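3.2 Preparing the work surface

What lies under the objects turned out to matter far more than we expected, and we are delighted to give it a section of its own! In the Prundgate sessions every tray was set straight on bare wood, and small items skated away at the lightest touch. For the Grikonach sessions we covered the tabletop with a large sheet of white foam. The change was lovely to work with: trays stayed where they were put, dropped items landed softly, and dark objects stood out clearly against the white. We ran 889 tidying trials on it over 13 days -- all with the same sheet -- and replaced the tape whenever it began to lift. Trays with a raised rim suited the foam especially well (Figure 6).
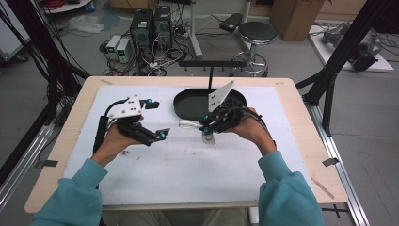 Figure 6. Tabletop covered with white foam, with the dark green oval tray in place.

The foam does mark over time, and we turned the sheet after every 40 trials to spread the wear.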